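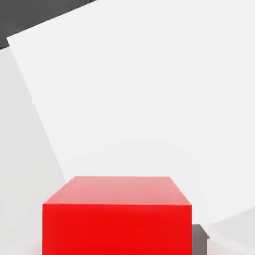
How to budget for a first robot cell without getting fooled by the demo

Every vendor will show you a simulation. Simulated parts are clean, the light is even and the block is always the same size. Ask for it anyway, but don't let it set your budget.

Step 1. Write down one job. At our shop in Kasville it was moving machined blocks from a table to a fixture. If you can't describe the job in two sentences, you aren't ready to call anyone.

Step 2. Get the simulation run with your numbers. Tipoki ran ours 1,000 times and sent a nice chart. I asked for the failures and got a list of 39. Read those first. Ask what part sizes, lighting and positions were varied, and by how much.

Step 3. Price the whole cell. The arm is the part they like to quote. Add the gripper, guarding, mounting, wiring, software renewals and training. Stemance left the guarding off its first quote — it came back later as an "option."

Step 4. Budget for hours. We planned 130 hours of setup and used 171. Most of the extra went to matching the real table to the model.

Step 5. Hold back the last payment until the cell runs your parts, on your floor, with your operators. Put the pass mark in the contract. Amedeo Bassi, who does our purchasing, won't sign without it, and Gridivness walked away over that clause. Fine by me.

Start this before March if you want it in this year's budget.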